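Local archives should be kept where people can reach them

The decision to move the Burnden parish records to the county store at Skunstead has been presented as a matter of housekeeping. This Society takes a different view. A record that can be read only by appointment, at a distance of 14 miles and with six working days' notice, has been withdrawn from the people it describes.

The case for central storage is a serious one and deserves a fair hearing. Skunstead has steady temperature control and trained staff. The upper room at Burnden has neither, and Junaid Hayat's survey of the building found damp along the north wall. The Society accepts his findings in full.

It does not follow that every item must go. The collection holds roughly 3000 papers, and the survey listed 188 as being at risk. Those should be moved without delay. The remainder - rate books, school registers, drainage maps and the Shaikh family's shop ledgers - are sound, and are the very items that residents ask to see. 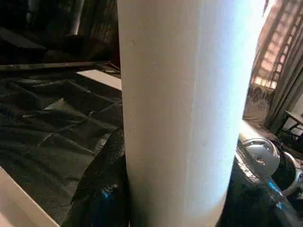
Who should pay for keeping the records in Burnden?

The cost should fall on the parish and the county in equal shares, as it did before the present agreement was signed.

Objection has been made that digital copies will serve the same purpose. Alfredo Quiambao, in his paper to the Society, set out the difficulty clearly. A copy answers the question a reader already has. The bound volume, turned page by page, shows the reader what stood next to it, and much of our published local history began with an entry that someone had not set out to find. Copies are welcome as a safeguard, but the Rusance catalogue through which they are to be offered cannot yet be searched by street or by trade.

The Society therefore asks the county to delay the transfer until September, to publish the full list of items affected, and to meet the parish on the question of repairs to the north wall. The matter of who holds the keys to the upper room may be settled at the same meeting.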